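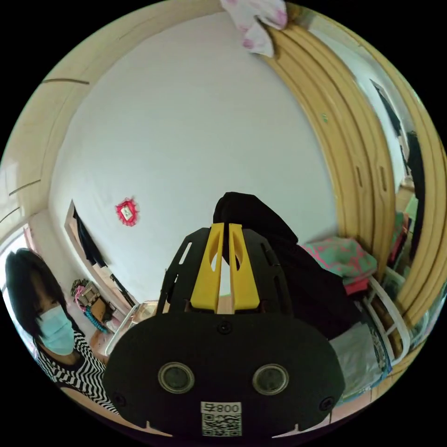 공용 작업실 연말 안전점검표 (코멘트 포함)

2023년 12월 21일, 브루슬리 작업실 1층과 창고. 올해도 제가 돌았습니다. 지난 5월 점검표를 옆에 끼고 비교하면서 봤고요, 표시는 양호 / 주의 / 조치 세 가지로만 했어요. 코멘트가 좀 길어도 이해해 주세요, 쓰다 보면 자꾸 길어지네요!

1. 소화기 압력과 위치
양호. 바늘 전부 초록색 구간에 있습니다. 창고 쪽 소화기는 앞에 페인트통이 쌓여 있길래 제가 옆으로 치웠어요. 거기는 짐 두는 자리가 아닙니다, 제발요.

2. 비상구와 통로
주의. 뒷문은 잘 열리는데 문턱 고무가 들떠서 저도 한 번 걸렸어요(넘어지진 않았습니다). 임시로 테이프를 붙여 놨고 고무는 새로 주문해야 해요.

3. 멀티탭과 전선
조치. 재봉틀 자리에서 멀티탭에 멀티탭을 또 꽂아 쓰고 있었습니다. 5월에도 똑같은 걸 적었더라고요. 바로 뽑았고, 벽 콘센트 추가는 크리슈난 전기에 견적을 부탁했어요. 답이 오기 전까지 다리미랑 온풍기는 절대 같이 켜지 마세요.

4. 누전차단기
양호. 시험 버튼 눌러서 떨어지는 것까지 확인했어요. 누르기 전에 큰 소리로 알렸는데도 저장 안 한 분이 계셔서 죄송했습니다. 다음부터는 점심시간에 할게요.

5. 온풍기
주의. 필터에 먼지가 어마어마합니다. 떼어서 털었더니 바람이 확 세졌어요. 주변 1미터 안에 천이나 종이 두지 않기, 이건 다들 잘 지켜 주고 계세요.

6. 사다리
조치. 7단짜리 알루미늄 사다리의 발 고무 한쪽이 다 닳았습니다. 빨간 끈을 묶어서 창고 안쪽에 세워 뒀으니 고칠 때까지 쓰지 마세요. 코스텔 두미트레스쿠 씨가 맞는 고무를 구해 보겠다고 하셨는데, 드리르눌로우 제품은 규격이 좀 특이하다고 하네요.

7. 구급함
주의. 밴드는 넉넉한데 식염수 유통기한이 지났어요. 버리고 새로 사다 넣었습니다. 4,000원 나왔고 영수증은 구급함 뚜껑 안쪽에 끼워 놨어요. 화상 연고는 푸스피타 만다기 씨가 새것을 갖다 주기로 했습니다.

8. 선반 하중
양호. 제일 긴 선반의 한도가 200kg인데 지금은 한참 여유 있어요. 그래도 무거운 원단 롤은 맨 아래 칸에 넣어 주세요. 위에서 내리다가 허리 나갑니다. 제 경험담이에요.

9. 비상등
양호. 계단 쪽은 조금 어둡지만 켜지긴 잘 켜져요. 배터리는 내년 5월에 한꺼번에 갈 생각입니다.

남은 일: 뒷문 고무, 재봉틀 쪽 콘센트 견적, 사다리 발, 화상 연고. 처리하신 분은 해당 항목 옆에 이름이랑 날짜만 적어 주세요. 사다리는 고친 뒤에 제가 한 번 더 올라가 보고 빨간 끈을 풀겠습니다.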